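Flostik Bedroom Pack: simulated rooms for collecting robot demos

Hi, I'm Doaa Ghoneim, and I put the Flostik packs together with Mostafa Fahmy. 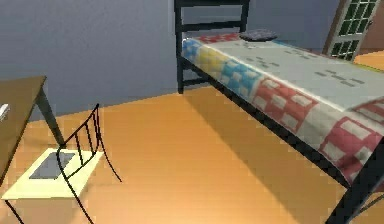 I spent most of January steering a virtual robot past chair legs (my poor wrists!), and that's how this pack got its shape. You load a bedroom, pick up the controller, do the job yourself, and Flostik saves the whole run as a training example, with camera views, arm positions and your button presses all on one clock. Botched a grab? Hit undo and it rewinds to the last good moment, which I use way more than I'd like to admit.

What you get:
2,046 recorded demos, 1,697 of them done in one go with no rewinds
Furniture you can move, swap or recolor
4 controller layouts, including plain keyboard
2 export formats

The demos with rewinds are tagged, so you can leave them out or train on them too. I'd try both! Mostafa swears by the clean ones, and I like the messy ones for teaching a policy how to recover.

You'll want a decent graphics card, and please turn shadows down before you blame the controller for lag. The lighting is baked separately for each room, so if you drag a desk across the floor, run the relight tool before you record.

Licenses are per lab, and updates are free. Page updated Aug 28, 2023.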